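Trial Observation and Prisoner Support: progress report to the Cronin Fund
Period covered: January to May
Prepared by Bríd Ó Ceallaigh, programme lead, Grastadance

Dear Eamon,

This has been the busiest stretch we have had since the programme began, and I am very glad to be able to say that most of it went well. Your grant pays for three things: sending observers to hearings, helping the families of detained campaigners, and the letter-writing scheme. I'll take them in that order.

Observers

We had people in court for 15 hearings. Deolinda Cardoso led on nearly all of them and her notes are superb – clear, fair to both sides, and ready within a day or two so that lawyers could make use of them. Two hearings were put off on the morning itself, after we had paid for travel, and that money is gone (it's in the budget sheet under "postponed"). We now book changeable tickets where the court has a habit of late changes. They cost more, but we still expect to finish inside the travel line.

One defendant, a union organiser held for seven months, was released on bail in May. We can't claim that as ours. Her lawyer did ask for our observer's note on the interpreting at the second hearing and attached it to the bail application, and we were all delighted to see it used in that way.

Families

Kieran Mac Suibhne is in touch with 20 families, up from 12 at the end of last year. Most ask for the same kind of help: travel to prison visits, a lawyer who will ring them back, school costs. The small grants are going out in under a fortnight, which was our target and which I really doubted we would meet! Transfers through Berkis have been steady apart from one that sat unexplained for three weeks in March. It arrived in the end, and the family had been given a loan by neighbours in the meantime. Kieran now rings on the fifth day if a payment hasn't landed.
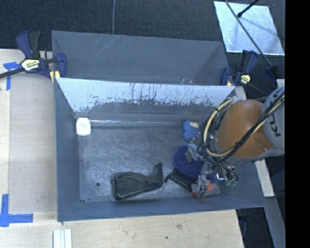

We had hoped to offer counselling from April. The counsellor we had lined up took a full-time post elsewhere, so this is late. Ita Coughlan has spoken to two others and I should have a name for you by the next report.

Letters

Around 1000 letters and cards went out, many of them from schools and parish groups we had never heard from before. Postska handled the sorting and posting and kept to the price they quoted. We know of nine prisoners who received theirs, and four wrote back. One reply asked for more news about football and less about the weather, and Ita has passed this on to the writers.

Money

Spending is at 46 per cent of the year's budget. The counselling line is untouched. With your agreement I would like to move a third of it to family travel, where demand is highest, and keep the rest for the autumn. Could you let me know by the end of the month?

Next

Four hearings are already listed for the summer. Deolinda is training three new observers, two of them fluent in Turkish, and you would be very welcome to sit in on the practice session.

With warm thanks from all of us,

Bríd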